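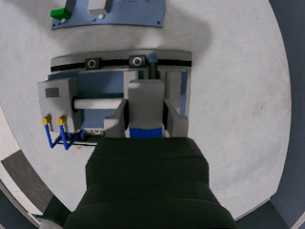
How to Replace the Filter Mat on a Cabinet Fan

2018-10-16

A clogged filter mat is the most common cause of over-temperature alarms in ventilated control cabinets. The procedure below applies to the Tenditz side-mount filter fans and the matching exhaust grilles. Roof-mount units have a different cover and are not dealt with on this page.

What you need

Replacement mats, one for the fan and one for the exhaust grille
A flat screwdriver
A soft brush or a vacuum cleaner with a brush nozzle
A dry, lint-free cloth

Mats are sold in packs of 6. Check the size printed on the inside of the cover before you order. The older Oter grilles take a mat that looks the same but is slightly narrower, and it will leave a gap along one side of a Tenditz frame.

Before you start

Switch off the fan at its own breaker and lock it out. If the fan shares a circuit with other equipment in the cabinet, arrange a shutdown. Wait for the blades to stop completely. The cabinet door stays closed through the whole job, so dust from the old mat stays outside.

Removing the old mat

1. Put the screwdriver in the slot at the bottom of the cover and turn it gently until the catch lets go.
2. Swing the cover up and lift it off its hinges.
3. Fold the mat in on itself, dirty side inward, and pull it out.
4. Brush or vacuum the louvers and the support grid. Do not use compressed air – it pushes dust through the fan and onto the components.
5. Wipe the gasket. If it is cracked or has gone hard, replace it now.

Fitting the new mat

1. Find the denser side of the mat. On the fan, this side faces the cabinet.
2. Lay the mat in the frame and press the corners in first. It should lie flat, with no folds.
3. Hook the cover onto its hinges and push the bottom edge until it clicks.
4. Repeat the whole procedure on the exhaust grille. A clean intake does little good if the outlet is blocked.

Restarting

Restore power and hold a sheet of paper near the exhaust grille. It should lift away from the grille. If it hardly moves, check the mat for folds and make sure the fan is turning.

How often

Check the mats every 2 months in a clean room and more often near grinding, woodworking or textile machines. Write the date of each change on a label inside the cabinet door.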